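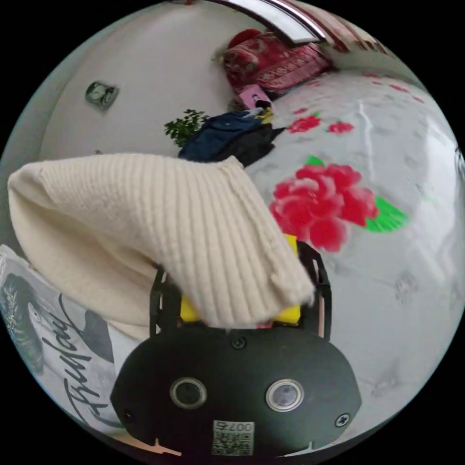
Okay, I promised a few of you I'd write up the choir recording once I'd had some sleep, and I've now had some sleep, so settle in with a cup of something. This is going to be long and I'm going to wander.

For anyone new: I sing second alto in a chamber choir, and for the past few years I've also been the person who fusses over our recordings. I am an amateur with a good pair of headphones and a lot of opinions. This time we had a real engineer, Aarne Rautiainen, and I got to be his assistant, meaning I carried stands and kept the take sheet.

The program is all unaccompanied. The big piece is Vilho Laitinen's evening psalm setting, twelve voices, a little under twenty minutes, with that long hushed stretch in the middle where the basses hold a low D and everybody else sort of hovers. If you came to the November concert you heard it. If you came to the November concert you also heard the radiator, sorry.

We recorded in the old chapel up the hill, the one with the painted ceiling. It seats 60 and has a plaster vault, so the sound goes up, has a think about things, and comes back down very sweetly. Lovely for sopranos. For us altos it can turn into soup if you stand too far back, and I have stood too far back in that chapel many, many times.

Aarne's first idea was to turn us around completely. We usually sing from the steps facing the pews, and he put us on the floor of the nave in a wide horseshoe with the pews behind the mics. I was skeptical! I've sung from those steps for so long I have a favorite step. Then he played back a minute of it and I could hear Lempi's consonants from clear across the group, and I kept my mouth shut after that.

Setup, for the people who always ask: one main pair out front, a bit higher than I would have dared, two outriggers, and one pair way back for the room. He ran everything through a Marchuk preamp he's had forever and trusts more than his car. No spot mics on the soloists. Orathai Rungrueang has the solo in the third section and he simply had her take two steps forward, sing it, and take two steps back. You can hear her move if you know to listen for it, and I love that.

Let me talk about Orathai for a second, she won't do it herself. That solo starts on a high G out of total silence, no pitch given, after the whole choir has slid around through four keys. She hit it dead center every single time. In the break she was eating crackers and asking whether it had been a little flat. It had not been a little flat.

Now the less glamorous part. We did 172 takes over the three evenings. That counts everything, including false starts, the ones where someone breathed in the wrong bar, and the one where a motorcycle came up the hill at the exact moment of the quietest chord in the piece. I wrote every one of them down in pencil and my handwriting by the last evening is a disgrace. Aarne says he can read it. He's being kind.

A thing I learned about take sheets: write down what was good. I used to only mark mistakes, so when it came time to edit I'd have a page full of complaints and no idea where the magic was. Now I put a little star next to the bar number when the hair on my arms goes up. Take 41, bar 88, three stars.

Eetu Pesonen conducted, and I want to say something nice about how he ran the sessions. He did the whole psalm straight through first, twice, before we touched any patches. So there was a real performance in the can and everyone relaxed. The patches after that felt like mending a few spots. I've done projects where you build the thing four bars at a time and by the end you don't know what piece you're singing.

We stopped at 9:30 each evening because voices are voices. There was one evening when we could have squeezed in the little Advent hymn and Eetu looked at the tenors and said no, go home. We got it in two takes the next night. I've been thinking about that ever since, mostly while vacuuming.

Somebody asked about editing. Aarne does the first assembly, then Vilho gets it, then Eetu, then it goes back around. Vilho's notes on the first edit ran to five pages, and most of page two was about one rest. He wants it longer. I've listened to that rest more than I've listened to some symphonies, and I think he's right.

The disc will come out on Hivach, the same small label that did our folk song record. They're pressing 282 copies, a number I can't explain to you, I only know it was on the form. Downloads too, of course. Lempi Peltonen is writing the booklet notes and would like to hear from anybody who remembers the chapel before the ceiling was restored, so please do message her, she'd be thrilled.

Release date when I have one. For now I'm back to rehearsals and cough drops, and if you're an alto or know one, we could use another for spring. We're friendly, and there's usually cake after the second half.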